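Bench tips for the sorting project, robotics club
Sun 8 October

Quick ones, writing this between loads of laundry. For anybody on the Calau sorter team who works at home, also the new kids.

Work on a board. A plain pine one is fine, unfinished, no varnish. Glossy tables throw glare and the vision code goes nuts. Pencil your marks right on the wood, light, so they come off with an eraser. Ink doesnt.

Packets beat boxes for practice. Sheet masks are great — flat, cheap, lots of pictures on them. Foil shines though, so tilt your lamp away. Get a mix of flavors and then two or more of one kind, otherwise the code never has to deal with a repeat.
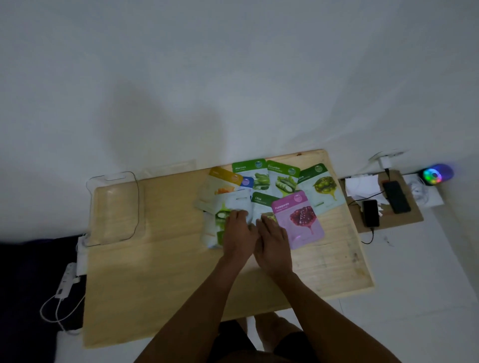

Sort by hand first. Every time. Say out loud why each one goes where it goes, then write that down, that's your rule list. Mireille Carré had us do this in January and half our rules were junk. "Green means aloe" was one. Green is also cucumber. And olive. Read the word, use the color as backup.

Let them overlap. Neat rows are too easy, and at the Drimthorpe meet they dump the bin and walk off. 333 points was our best there, 395 won it. We lost most of ours on buried labels.

Other stuff:

Flatten packets with your palm, not a fingernail. Creased foil reads wrong.

Phones on the charger before you start. Not at 20 minutes in.

Cables off the board. Tape them if you have to, painters tape, peels clean.

Clear acrylic tray for the finished pile. Wash with dish soap and a soft cloth, no paper towels, they scratch. No window spray either (ask me how I know).

Crumbs and skin oil on the wood — damp rag, let it dry flat or it'll warp. Fine sandpaper once a season.

Toss any packet thats leaking. Serum in a gripper is a whole evening gone.

Rule lists to the Perrin folder by next meeting please, with you're name on them this time.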